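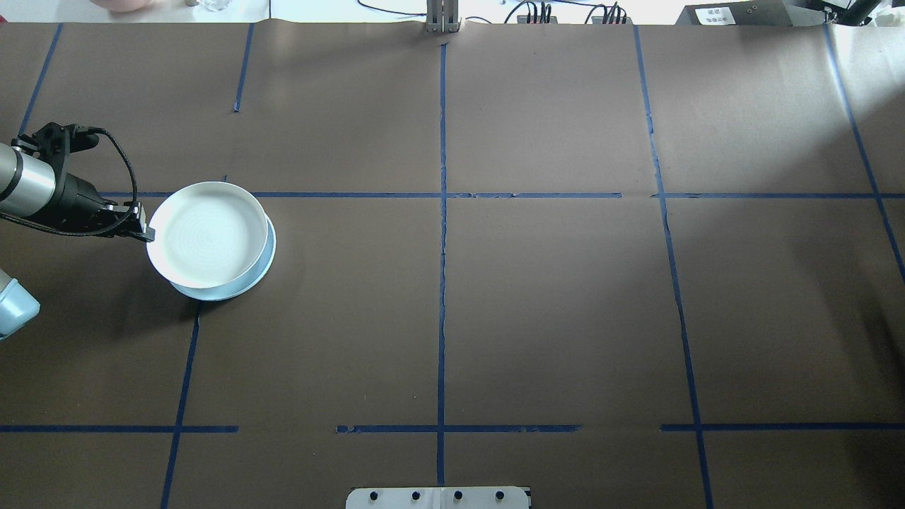 Bowl on a plate, blue tape on brown paper.

Pellow 2, Hadari 1 after extra time. Cup second round, Tue 26 November. A few posts on how it went.

Crowd was nearly 2,000, which is good for a cold weeknight. The away end was noisy for most of the first half and had reason to be. Hadari scored after 7 minutes from a corner Pellow never cleared. Jakab got the last touch from close in.
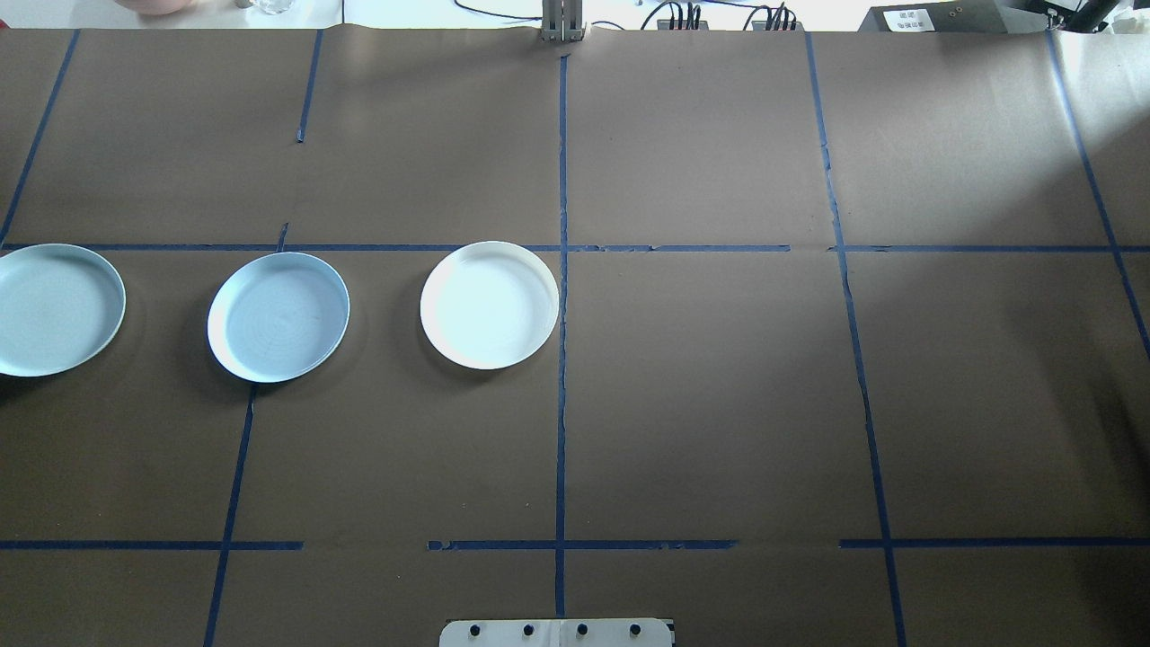 Pellow switched to a back three at halftime and it changed the game. Shevchuk stayed wide on the left, Kashyap dropped in at center back, and the third defender held the right. They started out in a row like those plates, the middle one a little lower than the one on the far left. Hadari's front two stopped getting in behind.

The equalizer came from Mustonen, a low free kick that went under the wall. The keeper saw it late. I thought he should have had one player lying down behind the wall, but plenty of teams still don't bother.
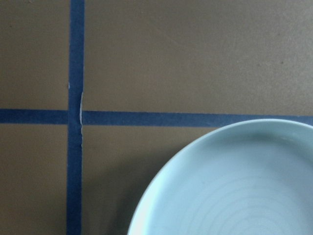
Two strips of tape crossing, pale bowl over to the right.

Extra time was slow. Both sides had used their subs and there was a lot of sideways passing. Hadari had the better chance, a header from Nguyen that went just wide.

Then 110 minutes on the clock, Kashyap wins it in her own half and hits a long ball - 50 yards at least - to the far side. One touch to bring it down, 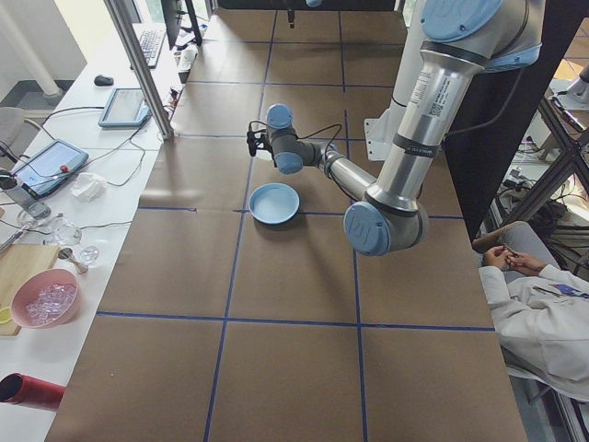
one touch to square it, and Mustonen tapped in for his second. Hadari wanted offside. From my seat it looked level.

Third round draw is Monday. I'd take a home tie against anyone except Szénási.

Comments

terrace_left: It was off by a yard. Good game though.

mjk: Kashyap was player of the match for me. Why was she ever on the bench?

Dunmore Rd: Szénási lost at home last week, I'd play them now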